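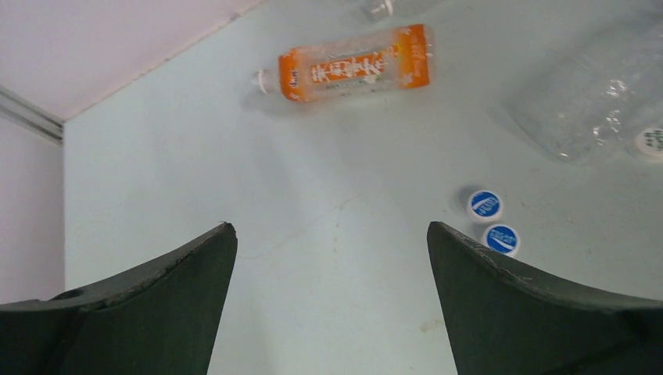 A plastic bottle on a tabletop. Deposits on drink bottles in Doucette will go up in February.

The deposit on plastic drink bottles sold in Doucette will rise from 5 cents to 8 cents in February, the town council decided Thursday night.

The higher rate covers water, soda, juice and sports drinks. Milk jugs and containers larger than a gallon remain exempt. Shoppers will get the full 8 cents back on any eligible bottle returned after the change, including those bought at the old rate.

Stores will have 90 days to update shelf labels and register receipts. Small shops with less than 2,000 square feet of floor space can keep sending customers to the Jorby return center on Mill Street and do not have to take bottles back themselves.

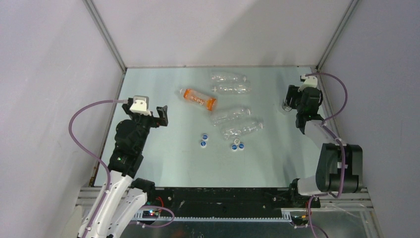
Bottles do not need to be rinsed, but they must be empty, and crushed ones may be turned away if the bar code cannot be read. Caps can be left on. Bottles with no label will still be accepted by hand at the Jorby counter, at the discretion of staff, up to a limit set each day.

Honon, the company that hauls the town's recycling, told the council that returns have fallen for three years in a row while bottle sales have grown. Roughly 159 tons of plastic went to the landfill from Doucette last year, according to its report.

Neighboring Rurnora raised its own deposit last spring. Residents there can return bottles only at supermarkets.

The return center will open an hour earlier, at 7 a.m., once the new rate takes effect. Its Sunday hours will not change.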